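Skudo Student Robotics Project
Hand-Held Gripper Station: Weekly Inspection Checklist with Comments
Station: Haltulik bench (foam-top table)
Inspected by: Ratih Hartono
Inspection day: Monday, before the afternoon session
Tools under inspection: two hand-held grippers, left and right

Marking: OK = acceptable. C = acceptable with comment. F = fix before next session. N/A = not checked this week.

Section 1. Table and work surface

1.1 Table stable, no rocking under hand pressure: OK
1.2 Foam board flat, no lifted corners: OK
1.3 Foam board clean: C
Scuffs and gray smudges over much of the board. Cosmetic. Board will be turned when marks begin to show through in the recordings. Do not use solvent on it.
1.4 Wooden border free of splinters: OK
Checked by glove along all four sides.
1.5 Loose items cleared from the board: F
A thin wooden stick was left on the foam edge, bottom right corner. It belongs in the parts drawer. Second week for this comment.
1.6 Rail and clip at right side of table: C
Clip holds. Rail end has no cap; order one from Grasso with the next hardware list.

Section 2. Grippers, powered, in hand

2.1 Both grippers held without wrist strain for 50 open-close cycles: OK
2.2 Indicator light on, left unit: OK
2.3 Indicator light on, right unit: OK
2.4 Mounting plate on left unit tight: OK
No play when twisted by hand. All screws present.
2.5 Cable exit clear of the operator's wrist: C
Cable on the left unit passes close to the wrist. Acceptable with the arm in a neutral position. Operators who work with the elbow raised should re-route before starting.
2.6 Sleeves close-fitting at the cuff: OK
Knit cuffs are fine. Open cuffs must be taped or rolled above the elbow.
2.7 Grip on a light object over the tray, no slip of the tool in the hand: OK

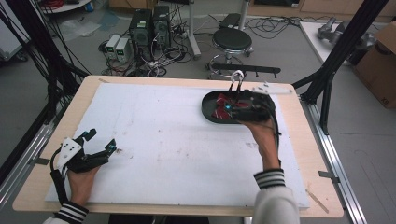

Items 2.2 to 2.7. Both grippers in hand, right unit over the black tray.

Section 3. Fingers and pads

3.1 Pads parallel when closed, gap even along the edge: OK
Checked with a paper strip at top and bottom.
3.2 Pad faces free of cuts and embedded grit: OK
Wipe with a dry cloth only.
3.3 Pad corner holes clear: OK
3.4 Finger arms free of cracks at the pad joint: OK
Inspected with a flashlight. Any white line in the plastic is a fail, even if the finger still moves.
3.5 Threaded insert seated flush in mounting block: C
Seated and firm. The insert was reset in August after it pulled out under load. Keep this comment on the sheet until the unit passes 3000 cycles. Count stands in the Fevia log.
3.6 Full opening reached without rubbing: OK
3.7 Cords, loops and strings kept out of the finger joints: C
Cloth objects with a drawstring or loop can be drawn in behind the pad. Open the fingers fully, approach from above, and check that the loop is lying flat on the table before closing. If a loop does catch, stop and open by hand. Do not pull on the cloth.
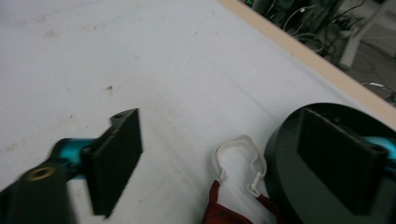
Items 3.6 and 3.7. Fingers open over the red cloth, string loop between the pads.

Section 4. Floor and cabling

4.1 Walking path to the operator position clear: OK
4.2 Cables behind the table bundled and off the floor: F
Not bundled. Black and white cables are spread over the floor around the two computers, some of them crossing. Sort by power and data, tie each group, and label both ends. This is the main finding of the week.
4.3 Computers upright, vents not blocked: C
Vents clear at time of inspection. A clear plastic bag was on the floor behind the computers and could be drawn against a fan. Remove.
4.4 Power supply displays lit and legible: OK
4.5 Power supply output matches the setting on the bench card: OK
Voltage to be read from the display and written in the log by the person who switches on.
4.6 Stool parked away from the operator's feet: C
The stool has wheels and moves if bumped. Push it back before standing work begins.
4.7 Bar on floor in front of stool: F
Trip hazard. Move to the rack against the wall or fix it to the frame if it is needed there.
4.8 Support frame joints tight: OK
Hand check only. Torque check is monthly.

Section 5. People and procedure

5.1 Students on the session list have completed the bench briefing: C
There are 19 names on the list. One briefing form has no signature. No bench time until it is signed.
5.2 No more than 6 people inside the taped area: OK
5.3 One operator per gripper pair: OK
5.4 Hair tied back, lanyards off: OK
5.5 Stop procedure posted at eye level: F
Sheet has fallen down. Reprint and mount with screws this time, as tape does not hold on the post.
5.6 First aid kit sealed and in date: OK
5.7 Arm components on side table unpowered during hand-held work: N/A
To be checked by the next inspector with the lockout tag in hand.

Open items carried forward

1.5 Stick to parts drawer. Any student, same day.
4.2 Cable sorting. Two students, one hour. Power off at the wall first.
4.3 Bag removed. Same day.
4.7 Bar relocated before next session.
5.1 Missing signature.
5.5 Stop procedure sheet.

Result: station may be used for hand-held work when 4.7 and 5.5 are closed. Item 4.2 may remain open until Monday, provided the operators stay on the front side of the table.

Signed: R. Hartono
Copy: Skudo binder, station tab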